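About Vumamgate

Vumamgate writes software for robot arms that handle soft things. We started with a planner for folding, and most of our work still comes back to it. We do not build arms or grippers. Our customers bring their own, and our software tells them where to look, where to take hold and which way to move.

The company was set up by Amna Rajput and Gwenaël Vasseur, who had both worked on motion planning for rigid parts and wanted a harder problem. A metal bracket has the same shape every time you pick it up. A dishcloth does not, and a planner that expects it to will close its fingers on air.

There are 13 of us now. Nadège Pichon leads perception, Cameron Rutherford leads planning and control, and Annick Caron looks after the tools that the rest of us use to record, replay and label runs. We work in one open room with the test tables along the wall.

Our main product is called Ekeo. It takes the views from the cameras, finds the outline of the cloth and works out which edges are real and which are folds. It then gives the planner a short list of places to grasp, each with a score. The planner picks one, checks that the arm can reach it and sends the path to the controller.

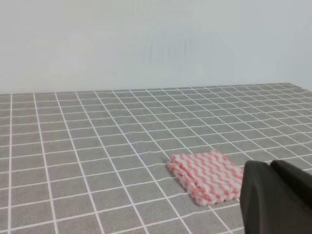
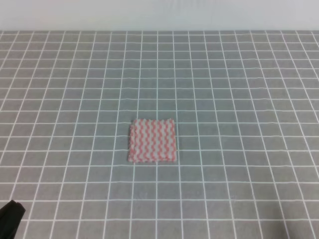 Striped cloth on the gridded table cover, with the black gripper in both views.

Bitirix is the second product and came out of Annick's work. It lines up camera views, joint positions and gripper commands on a single clock, so that an engineer can step through a run and see what the software believed at each point. We wrote it for ourselves and began licensing it when two customers asked for it. The current test library holds 2,506 runs, and every new version of Ekeo is replayed against all of them before it goes out.

Most projects with us begin with a trial of 8 weeks. You send us a set of your own items – 40 is plenty – and a description of the arm and cameras you use. We write back with what we can do now, what needs more work and what we would leave alone. Thin, shiny fabric is still difficult for us and we will tell you so.

We take on two student placements each year, starting in May. Applicants should be comfortable in C++ or Python and willing to spend part of the week at the test tables. Please write to Cameron with a short note on something you have built.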